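Looking after the cable cell: my term project at Selonstead

My job this term was keeping one gripper cell running while it sorted short wiring leads out of a tub. 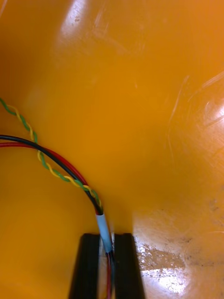 Raluca Marinescu reckoned I should have started with the fingers and left the software till last, and she told me so in week one. She was right, annoyingly! I spent two whole sessions fiddling with the grip force in Wodix before I took the fingers off and found the grooves packed with grey muck.

After that I cleaned them every 2,000 picks with a stiff brush and a drop of alcohol, and checked the finger screws while I was in there. The left one kept working loose (thread lock sorted it). Dropped leads went from 102 in the first run to 31 in the second, same number of picks both times.

The grip point took longer. A lead with a twisted pair next to the red and black power wires doesn't sit flat, so if you grab it too far up it swings round. Closing just below the heat-shrink sleeve worked best for me, and Yiran Gu helped me shift the taught position down until it did that most of the time.

I'd still like to fix the glare. Shiny orange plastic is horrible for the wrist camera, and the scratches don't help either. Shuzhen Zou has offered me a matt liner to try on Thursday, so I've left a blank row in the log for it.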